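Home Projects Past Years Staff Contact

Living With Wooden Tables: A Project Report
Piyumi Gamage and Abilio Goicoechea

My grandmother's kitchen table has a pale ring on it from a teapot, and when I was little I was told it had been there since before my mother was born. I have thought about that ring more than is probably reasonable, and when our class was asked to pick an everyday material and find out how people live with it, I knew before lunch what I wanted to write about. Abilio wanted to do bricks, but he came around very kindly.

What we set out to learn

We wanted to know how people look after wooden tables at home, where they learned to do it, and whether the advice handed down in families agrees from one kitchen to the next. We talked with nine households in the Rukar neighborhood between January and spring break. Most of them gave us something to eat, which made the interviews longer than planned (we are not complaining!).

A word about wood

A lot of tables that look like one thick slab are really many narrow strips glued side by side. People call this butcher block, although the old butcher's kind often had the end grain facing up, so the knife went in between the fibers. The household kind mostly shows the long side of the grain. Wood takes in and gives off moisture with the seasons, mostly across the grain, and a wide board on its own can cup or split.

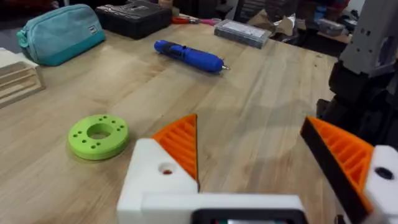
Figure 1. Butcher-block grain on a light wooden tabletop.

What people told us

Four of the households oil their tables, three use wax, and the other two said they wipe with a damp cloth and hope for the best. Mrs. Iyamu – Ifeoma Iyamu, who was patient with us through two visits – rubs in mineral oil with an old T-shirt, always with the grain, and leaves it overnight. She learned it from a neighbor in her first apartment. The Ramanauskas family uses a beeswax paste that they melt themselves on the stove, and their whole dining room smells of it in the nicest way.

The biggest disagreement was over scratches. Some people sand them out the minute they notice, and others would be sad to lose them. One father showed us a row of fork marks from when his daughter was two and told us he would sell the house before he sanded that corner.

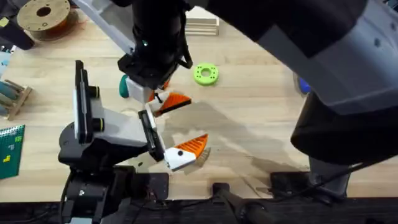 Figure 2. Pale planks with the grain running lengthwise.

Our small test

We bought a pine offcut from the Comach lumberyard and marked it into sections. One got mineral oil, one got wax, and one was left bare. We put a few drops of cold tea on each and wiped them up after the same wait. The bare section stained right away. The oiled one kept a faint shadow, and on the waxed one the tea stood up in beads and came off with a paper towel. I should say that pine is soft and thirsty, and a maple table might have told us something different.

We also tried hot mugs. Wax did worse there and turned cloudy, and I found I was cheered by this, as it probably explains Grandma's teapot.

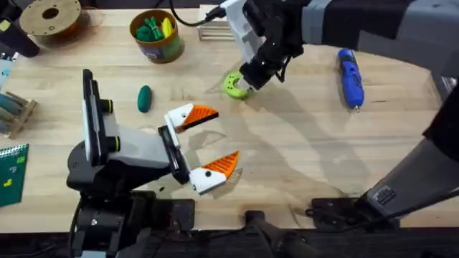
Going back over our notes, we saw that the people who knew the most had nearly all learned from one particular person, and only one household had read any instructions. If we did it again we would ask more about that, and we would talk to renters, who often can't choose their furniture. We would also repeat the tea test on a harder wood, and let the wax cure for longer than a weekend.

Thank you to Ms. Bhattacharjee for reading three drafts, and to everyone who let us put our elbows on their tables.

Comments

Yufang Jin: Loved this. We have the same cloudy spots at home and my dad swears by a warm iron over a dish towel. Did anyone mention that to you?

Piyumi Gamage: Two people did! One said it worked and one said don't you dare.

Shanthi Bhattacharjee: Lovely work, both of you. Please add the wax recipe if the family doesn't mind.

Contact the project office | Copyright the authors and the school | Back to top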